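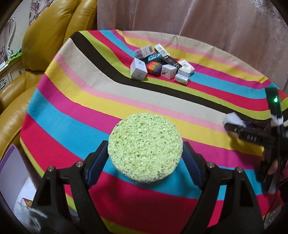
Left gripper holding the lime-green sponge, both ribbed pads in contact. Right gripper at the side, green LED lit.

Ticket: left gripper drops out while holding soft objects
Opened by: Zorica Omerović
Site: Cusley
Status: fixed, watching

Wed 21 October, morning
Left unit stops reporting finger width partway through a hold. The fingers stay put but Clodeck shows the last value and never updates. Right unit is fine throughout. Only seen on the sponge so far. Small boxes have never set it off, which is a lovely clue!

First try
Swapped the cables left to right. Fault stayed with the left unit, so the cable is cleared. Put them back.

Second try
Held the sponge for 90 seconds at a light squeeze: no fault. Same again with a firm squeeze and it froze within 2 seconds. Did it over and over and got the same every time. I love a fault that turns up when you call it.

Reply from Dvořáček
Which firmware is on the left one? We had something like this at Zustitz in May. A hard squeeze on something springy makes the width reading jitter, and the old filter gives up after 400 bad samples in a row. It doesn't raise an error when it does.

Zorica
Left is on build 184, right is on the newer one. Must have missed it when we updated the pair. That fits so well – a box doesn't push back, so the reading never jitters.

After the update
Flashed the left unit, recalibrated open and closed, restarted Clodeck. Firm squeeze on the sponge again and the width trace wobbles beautifully but keeps going. Ran it through lunch without a freeze.

Still to do
Ask for a proper warning in Clodeck when a width value goes stale. A frozen number looks just like a steady grip, and I'd have trusted it.
Check this morning's earlier recordings for flat width traces and mark them bad.
Leaving this open until Friday. Thank you Dvořáček, brilliant spot!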